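Kavport ships Erno 2, drops the hand-tuned grasp list

Robot software outfit Kavport pushed out version 2 of Erno on Friday, its planning and control stack for single-arm manipulators. Main change: the old lookup table of hand-tuned grasps is gone. In its place, a planner that proposes grasps from the camera feed and throws out the ones the arm can't reach without folding up on itself.

Big deal for anyone who maintained that table. Version 1 had 226 entries, most written for one lab's cups and plates, and adding a new object meant an afternoon of fiddling with offsets.

"People were copying each other's files around and nobody knew which numbers were still good," said Jingyi Li, who leads planning at the company. "We wanted to delete the thing. Took longer than we hoped."

Also new: a replay tool. It steps through a logged run and shows what the planner considered at each tick, including rejected paths and why they lost. Logs from version 1 will open but without the rejected paths, those were never saved.

Collision checking has been moved to its own process, so a slow check no longer stalls the control loop. If a check comes back late the arm holds position and waits. Teams that would rather have it back off along the last path can set that in the config. Default is hold.

Kavport tested the release against 2,000 recorded pick attempts before moving to kitchen runs on hardware. The company isn't giving out success rates yet. A write-up is due in July, Li said, with the failed runs included.

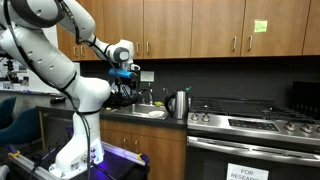 An arm holds a blue object over the sink area during kitchen work on Erno. Photo: Kavport

Early user Hafstein has been on the beta for 3 weeks. Ronaldo Toledo, a controls engineer there, likes the replay tool but says setup is still rough, especialy camera calibration, which has to be redone after every restart. Kavport says a fix is coming in the next point release. No date.

Support for two-arm setups did not make it in. The Ranholm simulator plugin did, but it's marked experimental and the docs page for it is blank as of this writting.

Erno 2 is a free upgrade for current license holders. Old grasp tables can be exported but not imported back.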